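4.2 Where people think upstate begins

I should say up front that I grew up in a town where this question could ruin a dinner. So when Loredana Lo Presti and I sat down to write the survey, we kept the wording as plain as we could. We asked 527 people, all living in New York State, to finish one sentence: "You're upstate once you get past..." They could write anything they liked, and boy, did they.

The city answers were quick and a little smug. Plenty of people named a bridge, a train stop or the last place they'd had a decent bagel. One man in Queens wrote "my ex's house" and left it there (we coded it as a landmark, after some debate). People from farther north took longer and wrote more, and they liked to name the places that don't count - whole counties got thrown out with a sentence or two of explanation.

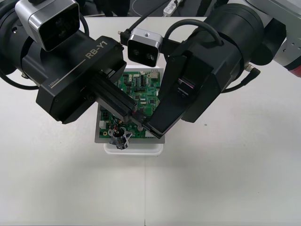 Figure 3. Robot arm with parallel gripper fingers over a circuit board.

What I didn't expect was how much the family car trip mattered. I went back through the long answers with Tomás Breathnach, and we kept running into the same kind of story: a parent driving, a kid asking if they were there yet, and somebody up front announcing that this was upstate now. We pulled out 36 of these, and in 18 of them the line was still drawn at the exact spot where the parent had said so. I found that very sweet! My own line is a gas station, for the same reason, and I left myself out of the count.

We also tried asking people to draw the line on a paper map, and I wouldn't do it that way again. The map was too small around the lower Hudson, so a thick marker could swallow several towns at once. Some people folded it and drew along the crease. Nuala Mac Carthaigh went over every map with a ruler in November and came back with a long list of complaints, most of them fair. For that reason I lean on the written answers in the next section, and I bring in the maps only where the two agree.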